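Luvus est une application mobile de gestion de budget et d'épargne destinée aux particuliers. Disponible sur Android et iOS, elle permet de regrouper plusieurs comptes bancaires, de classer les dépenses par catégorie et de programmer des virements vers des comptes d'épargne. Elle est éditée par la société Vallen.

Ce site utilise des cookies pour mesurer son audience. En poursuivant votre navigation, vous acceptez leur utilisation. Accepter – Paramétrer

Histoire

Le projet naît sous le nom de Skikier, un tableur partagé conçu par Genowefa Zalewska pour suivre les frais communs d'une colocation. Une première version mobile, limitée à la saisie manuelle des dépenses, est proposée à un groupe de 416 testeurs. Les retours portent surtout sur la lenteur de la saisie et sur l'absence de prise en charge des comptes joints.

Zalewska fonde ensuite Vallen pour assurer le développement de l'application, qui change de nom lors de son lancement public en janvier. Le nom de Skikier subsiste dans les fichiers d'exportation, dont l'extension est restée « .ski ». La version 2 introduit la connexion directe aux comptes bancaires et abandonne le calendrier mensuel fixe au profit de périodes réglables, par exemple de la date de versement d'un salaire à celle du suivant.

Fonctionnement

À l'ouverture, l'utilisateur choisit les comptes à suivre et fixe un plafond pour chaque catégorie de dépenses. Les opérations sont importées chaque nuit, à partir de trois heures du matin. Celles que le logiciel ne parvient pas à classer sont placées dans une liste d'attente, où elles peuvent être traitées une par une ou par lot. 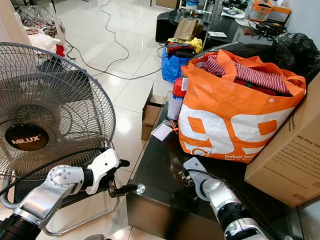
Le module d'épargne repose sur des « enveloppes ». Chacune possède un objectif, une échéance facultative et une règle d'alimentation : montant fixe, pourcentage des revenus ou arrondi des achats à l'euro supérieur. Une enveloppe peut être partagée entre plusieurs utilisateurs, mais seul son créateur peut en modifier l'objectif. Les virements supérieurs à 200 euros demandent une confirmation par code.

Les données sont conservées sous forme chiffrée. L'exportation est possible aux formats CSV et « .ski », ce dernier gardant également les règles de classement.

Modèle économique

L'application est gratuite dans la limite de deux comptes bancaires. Un abonnement donne accès à un nombre illimité de comptes, aux enveloppes partagées et à l'historique complet, limité sinon aux 100 dernières opérations. Vallen ne diffuse pas de publicité dans l'application et propose par ailleurs une version destinée aux associations, appelée Salameh, qui ajoute la gestion des reçus et des cotisations.

Accueil

L'interface est généralement jugée claire par les utilisateurs, en particulier l'affichage du solde prévisionnel. Les critiques visent le classement automatique, qui confond souvent remboursements et revenus, ainsi que l'absence de version pour ordinateur. Le passage de l'historique complet dans l'offre payante a également suscité des protestations sur le forum de l'éditeur. Vallen a maintenu ce choix, mais les utilisateurs inscrits avant le changement ont conservé leurs anciennes conditions.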